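Home | Archive | Threads | Subscribe | Log in
Search this list...

Re: [Rosora club] April demo, sorting task

Leena Heiskanen wrote:
> The arm clears the table in 70 seconds now.
> I think we're ready for Cokent.

Ready is a strong word. I went through the wrist shots from our session.

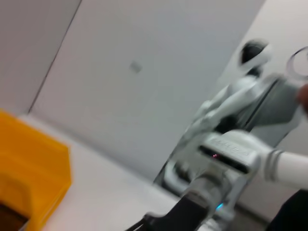

Speed worries me more than sorting does. The arm is a smear even well away from the yellow bin, and I'd like it slowed down before parents stand next to it. 28 runs sounds like a lot - how many had a person nudging things?
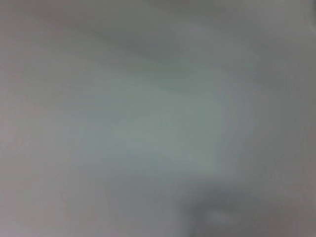

Wrist camera, nothing in focus.

If the Pelkonen script accepts input like that, I don't trust its score. Please add a blur check.
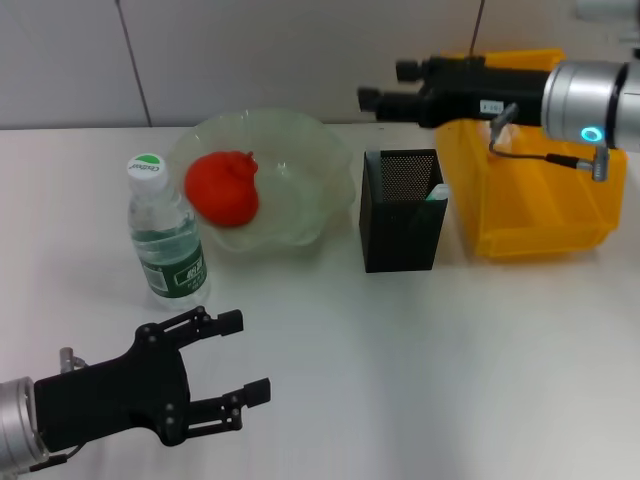

I'd also swap in objects the students haven't practiced with. 2 new ones would do. Same layout every time proves very little.

Comments (2)

bellimon_dad: Agree on the speed.

Leena Heiskanen: Fine, slower. But I'm keeping the 70 in the write-up.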